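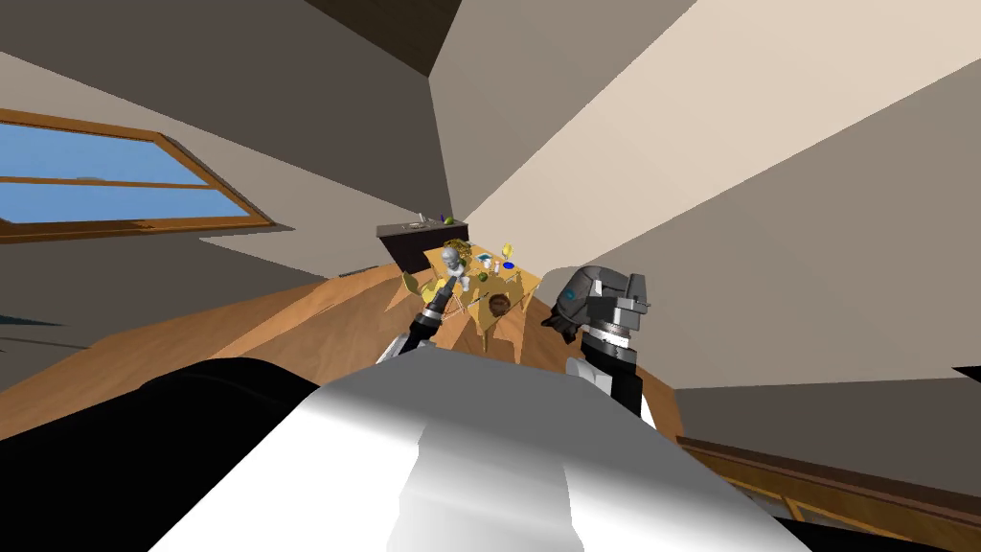

My sister-in-law Beril Gökçe had 3,875 to spend and I had opinions, so naturally I got put in charge of the spreadsheet. We were buying a robot for the catering business (well, for her catering business, I just eat there) and the plan was to get all the choosing done in simulation before a single real dollar left the account.

"Two arms or one?" she asked me.

"Two," I said. "You've got two."

"Mine were free."

Fair enough! I typed in the Jotura lease, which ate most of the money right there, and then the gripper from Hofstetter at 959, and the total at the bottom turned red. I moved the gripper to next year. It stayed red, because I'd forgotten delivery. Who charges nearly 1,000 to bring a box up one flight of stairs?

Oğuzhan Özkan, who sold us the trial, had let us set up the practice room any way we liked, and Beril had gone a bit wild. Fruit, a goblet, a fancy basket, a little silver statuette like the one her grandmother used to keep by the phone. I told her no client was ever going to order a statuette.

"It has to learn to be careful around something," she said.

So there we sat at her kitchen counter with the laptop between the bread and the butter dish, me deleting rows, her leaning in closer and closer to the screen. I got rid of the Kidik service plan. I got rid of the spare battery, then put it back, then got rid of it again. Nineteen rows became a dozen.

"What if we don't lease it," she said, "what if we rent it for June, just the wedding month?"

I hadn't made a column for that. I made one, and the number at the bottom went black, and she reached over me and saved the file before I could think of anything else to add.

"Now," she said, "put the battery back."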